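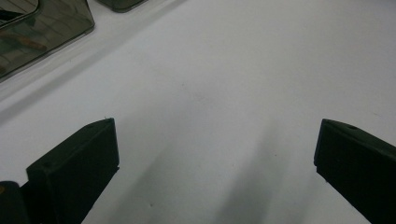 Vue depuis la pince, doigts ouverts au-dessus de la table

Démonstrations à la pince tenue en main : pourquoi ma politique marche à gauche et pas à droite ?

Posté par Slaoui, en juin

Bonjour à tous ! Je me lance, j'espère que c'est la bonne rubrique. On travaille sur une tâche de tri de couverts (cuillères, fourchettes, baguettes à ranger dans des bacs) et on entraîne une politique par imitation, uniquement à partir de démos faites avec des pinces tenues en main. Pas de téléopération du tout, c'est un peu l'intérêt de la méthode.

J'ai 316 démos, toutes à deux mains. À l'exécution, le bras gauche se débrouille plutôt bien, mais le droit s'arrête au-dessus de la table, pinces ouvertes, et il hésite. Il descend un peu, il remonte, il redescend... J'ai repris l'étalonnage deux fois, rien de changé. Sur ma dernière série, 49 essais, presque tous les échecs viennent de la main droite.

Est-ce que c'est un problème de quantité de données ? Ou la table blanche qui n'a aucune texture ? Je précise que je suis droitier, si ça peut jouer (mon collègue rigole mais moi je me pose vraiment la question).

Merci d'avance !

Hastitz

Ajoute des démos. On avait le même souci, on est montés à 591 et ça allait mieux.

Fellivon

Salut ! Alors je ne suis pas tout à fait d'accord avec la réponse du dessus, enfin si, plus de données ça aide toujours un peu, mais avant de passer encore des après-midi à ranger des baguettes je regarderais autre chose.

Ta remarque sur le fait d'être droitier n'est pas bête du tout ! Chez nous, celui qui faisait les démos prenait les objets de la main droite très vite, presque sans ralentir, alors qu'à gauche il s'appliquait. Résultat : à droite, on avait très peu d'instants utiles juste avant la fermeture des doigts, et la politique ne savait pas quoi faire à cet endroit-là. Exactement ton hésitation. Trace la vitesse de chaque pince dans les quinze images qui précèdent la prise, main gauche et main droite séparément, tu verras tout de suite s'il y a un écart.
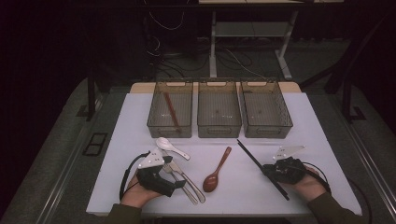

Ensuite il y a l'ordre des objets. Si tu commences toujours par les baguettes d'un côté et les cuillères de l'autre, chaque bras apprend son petit catalogue et c'est tout. Une baguette fine posée à plat et une cuillère en bois bien ronde, ça ne s'attrape pas du tout pareil ! Nous, on a fini par tirer au sort la disposition avant chaque démo, et par échanger les rôles des mains une fois sur deux. C'est pénible, on se trompe, on recommence, mais l'écart entre les deux bras a bien diminué.

Pour la table blanche, je pense que ça peut jouer sur l'estimation de la pose, surtout quand la caméra de la pince est tout près de la surface et ne voit plus grand-chose d'autre. Regarde si ta trajectoire fait des petits sauts à ces moments-là. Si oui, jette les passages concernés, ou garde un bac dans le champ pendant l'approche.

Dernière chose, compare aussi la latence des deux caméras sur le robot. J'ai perdu un temps fou là-dessus...

Prudis

Je plussoie pour la vitesse. Par contre, échanger les mains, chez moi ça a surtout donné des démos maladroites que j'ai dû retirer ensuite. J'ai préféré ralentir exprès à l'approche, avec la main droite seulement, et refaire juste une partie du jeu de données. Et attention aux reflets dans les bacs translucides, selon la lumière ça change beaucoup d'une démo à l'autre !

Tu peux nous dire quelle longueur de séquence d'actions tu utilises ? Si elle est trop courte, ça donne aussi ce genre de va-et-vient.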